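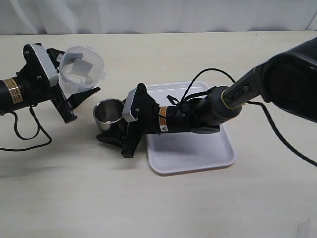 Lorna Besquith
Bench Practice Coordinator, Illstead

Dear all, and a special hello to those of you who joined the Pletik benches in June and have been getting this newsletter without ever having asked for it. The new pouring rules are finished. They went up on the shared drive last week, there are 14 of them, and if you only have time for the rules and not for me, please go read those and come back to this over lunch.

For everyone else, let me ramble a little about how we got here and what I hope you'll do differently starting now.

The old rules were written when every bench at Illstead had one arm. They were good rules! I wrote a fair number of them, so I would say that. But they assumed that the thing being poured into was sitting still on the table, and for a long time that was true. Once the two-arm benches came in, with one gripper holding the cup that tips and the other holding the cup that catches, we all just stretched the old wording to fit and hoped for the best. Rule 3 used to say "secure the receiving container before starting." Does a steel cup in a gripper count as secured? At Illstead we said yes. Our friends over at the Konstantinidis building said no, and put theirs down on the table every time. Neither bench knew the other was doing it differently until we tried to put our sessions side by side.

So over the spring I sat down with the session logs. Pletik had 2,704 pouring sessions on file from both buildings, and of course I did not read them all closely, but I read a great many and I learned more about cups than I ever planned to. What follows is what changed, in no very strict order.

Holding the receiving cup. A cup held in a gripper now counts as secured, provided the person running the session has checked the grip before the other arm moves. Checking means a slow lift, a pause, and a small turn of the wrist each way, with the cup empty. Konstantinidis benches may keep setting theirs down if they prefer, but please write "table" or "held" in the notes so that whoever sorts the sessions later doesn't have to guess. I have been that person and I did not enjoy it.

Cup placement. Start the pour with the tipping cup only a little above the catching cup, and off to one side, so that it leans over the opening as it tips. Our clear plastic cups have that small tab on the rim, and I know several of you have been using it as a sort of aiming point. The rule says to pour from plain rim and keep the tab away from the stream. Whichever way you've been doing it, please switch, and note the change in your bench book so we can tell the earlier sessions from the later ones.

Grip on plastic. This was the one we argued over longest. A steel cup forgives a firm grip and a thin plastic one doesn't, and when the wall of a plastic cup bends in, the opening changes shape and your pour goes somewhere you didn't mean. We now have two separate grip settings, one for metal and one for plastic, and they are printed on the card taped inside each cabinet door. Don't carry one over to the other. If you swap which arm holds which cup, swap the settings too, and say out loud that you've done it, even if you're alone at the bench and feel silly.

Trays. A tray stays on the table for every pouring session, dry runs included. The white ones with the rounded corners are fine and so are the deeper gray ones at Konstantinidis. The tray may sit behind the cups or under them depending on the task sheet, but I'd like you to look at where your grippers will travel before you set it down. With a cup held low, the fingers come very close to the tabletop, and the raised edge of a tray is exactly the kind of thing a fingertip finds. We have replaced enough fingertips this year, thank you.

Cables. Oh, the cables. I could fill a whole issue. The loop over the wrist needs to be long enough for a full turn and short enough that it can't drop down over the cup. I'm asking you to run the wrist through its whole turn once at the start of every session, with your eyes on the cable and not on the cups. If it brushes anything, stop and dress it again. Cable that lies on the table should trail off to its own arm's side. It should never cross in front, where a sleeve or the second gripper can catch it. There used to be a line allowing tape on the tabletop and I've taken that line out. It left sticky patches, and things slid differently over them.

Labels. The orange and black warning labels on the arms stay on and stay readable. A couple of benches had cable ties right across theirs. I understand it was a handy spot for a tie, but the safety walk-through at Plestura marks us down for it every single time, and they're right to. Please move the ties. Spare labels are in the top drawer at both buildings if yours are scuffed.

Backdrop and table. The plain white cloth behind the table is there so the clear cups have a calm background, and it works nicely, wrinkles and all. You don't need to iron it. (Someone asked. I was touched.) What I do want is for the cloth to be clipped at both top corners before the arms are powered, and for the front half of the table to be kept clear. Spare cups, lids, the odd piece you were going to use next: those go on the side shelf until they're needed. Things have a way of creeping in at the corners of the table during a long afternoon, and the rule allows a reset between takes to sweep them off. Please take the reset. You won't be behind.

Stopping. Anyone in the room may call a stop, for any reason, and the session ends there. It was always the custom at Illstead but it had never been written down, and when I went looking for it to show a new colleague I was quite embarrassed not to find it. It's Rule 1 now. A stopped session is still saved and logged with the word "stopped." It doesn't count against your bench, and I'd be sorry to think anybody had let one run on for the sake of a tidy number.

Speaking of numbers, a few of you have asked about targets. Pletik's plan calls for 3,160 sessions all told across the two buildings, and that hasn't changed. The rules apply to every session from here on. Older sessions stay in the set as they are, and I'll be adding a small mark to each so the two batches can be told apart. Please don't go back and edit old notes to match the new wording, however kindly meant. An old note in the old words is worth more to me than a repaired one.

One more thing on maintenance, and then I'll let you go. The cover plates on top of the grippers are held down by very small screws, and they do work loose. We've settled on a check every 2,000 open-and-close cycles, which the bench software will now remind you of when you log in. Use the little driver from the kit, snug and no further. If a screw is missing, look in the tray first, then tell me, and please don't run the arm until it's been found or replaced.

There's a practice hour for the new rules at both buildings each afternoon at 3:00 through the end of the month. Bring your bench book. You'll run the grip check and the wrist turn with empty cups, and I'll sign the inside cover when you're comfortable. Those of you at Plestura who only come over now and then are just as welcome, and you can do both parts in one visit.

Comments on the wording can go in the notebook by the Illstead sign-in desk or straight to me. Rule 9 is still clumsier than I'd like, and if you can say it in one sentence I will gladly use yours. The printed copies should reach Konstantinidis by the time you read this, and the old yellow sheets can go in the recycling.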